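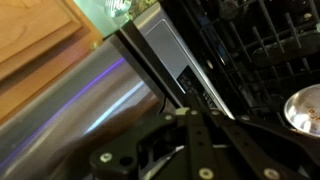 Food & Drink / Kitchen Crazes

28 Jan 2026

So I have spent the best part of this month drawing on bread. Focaccia, to be precise, and if you haven't seen the garden focaccia pictures doing the rounds then I don't know where you've been hiding, because my phone shows me very little else. You make a big flat slab of dough, you dimple it with your fingers as usual, and then before it goes in the oven you decorate the top with vegetables and herbs so it looks like a flower bed. Chive stems, tomato flowers, little olive bumblebees. Some people do whole landscapes. One woman had done a harbour with boats, and the sails were slices of shallot, and I sat on the edge of the bath looking at it for so long that my tea went cold.

I know it's not new. My sister pointed this out at once (she has been baking longer than me and likes it mentioned). It was everywhere a few years back and then it went quiet, and now it seems to have come round again with better photography. I missed it the first time because I was in my sourdough sulk and not speaking to flour.

Anyway! My first attempt was in August, for Mum's birthday, and I am only telling you about it because there was a photograph and she has it on her fridge. I'd planned sunflowers. Yellow pepper petals, black olive middles, spring onion for the stems, all laid out beautifully on the chopping board first so I could admire myself. Then I pressed them into the dough far too early, went off and had a shower while it proved, and came back to find my sunflowers had drifted apart like people leaving a party. The petals on one had ended up nearly at the other side of the tin. It tasted lovely. It looked like a pizza someone had sat on.

What I've learned since is mostly about timing. Prove the dough in the tin first, all the way, until it wobbles when you nudge it. Then oil, then dimples, then your picture, then straight into a hot oven. If you faff for half an hour over the artwork the dough carries on rising underneath you and the whole thing starts to shift, so do your chopping beforehand and have it all in little piles. I lay mine out on a sheet of baking paper in the actual arrangement I want and then move it across a bit at a time.

The other thing is burning. Herbs go black. Parsley goes black and then vanishes, basil is hopeless, and the lovely feathery dill I bought specially turned into what looked like eyelashes. Rosemary and thyme are fine if you rub them with oil first. Chives are fine-ish. Loretta Brannigan, who used to do the bread at the café by the station and now only bakes for people she likes, told me to dip soft herbs in cold water with a squeeze of lemon before they go on, and to lay foil loosely over the top for the last stretch. I was doubtful about the water but my leeks have stayed green ever since, so I take it all back.

Things that work well, in my kitchen at least:

Red onion, sliced into rings and pulled apart. The purple fades a bit but you get gorgeous petals.

Cherry tomatoes, halved and pushed in quite hard, cut side up. Dry them on kitchen paper first or you get puddles.

Peppers in any colour, cut thin. Thick ones curl up at the ends and look like they're trying to escape.

Capers for seeds, buds, eyes, buttons.

Things I wouldn't bother with again: courgette (wet), radish (went a sad grey pink), beetroot (my goodness, the mess) and those tiny edible pansies, which cost me four pounds and came out like burnt confetti.

Flour has been a whole adventure too. I started with whatever was in the cupboard, then moved on to the Doherty strong white because they had it on the end shelf at the farm shop, and it makes a nice stretchy dough that holds its dimples. I tried the Kivar one after that. Lovely flavour but it drank so much water I had to keep adding more, and I got in a muddle and ended up with something you could have poured down a drain. Back to Doherty for now. The oil matters more than I expected, and I've been using Tura, the one in the squat green bottle, which is peppery and not silly money.

My tin is an old roasting tin, 30 cm along the long side, and for that I use 500 g of flour, 400 g of water, a heaped teaspoon of salt, one sachet of yeast and far more oil than seems decent. Overnight in the fridge if I've remembered. If I haven't, a few hours on the worktop near the boiler. Oven at 200 fan with the tin on the lowest shelf, then foil when the colour looks right.

Last week's was my proudest yet, a sort of winter hedgerow with rosemary twigs and little tomato berries and a moon made of a single slice of white onion. I posted it on the Palirness bakers' group, which has 3000 members, and got 4 likes, one of which was my sister. The harbour woman is in there as well and she had put up a peacock. A peacock! With a tail in three colours of pepper!

I'm not competitive (I am) but I've started sketching out a lighthouse on the back of a gas bill. Stripes will be red and yellow pepper, rocks will be olives, and I haven't got a clue what to do for the beam. Thin strips of cheese, maybe, though it'll melt and go everywhere. If anybody has done light coming out of anything, in bread, please leave me a comment, and if you know where to get decent purple potatoes at this time of year I'd like to hear about that too.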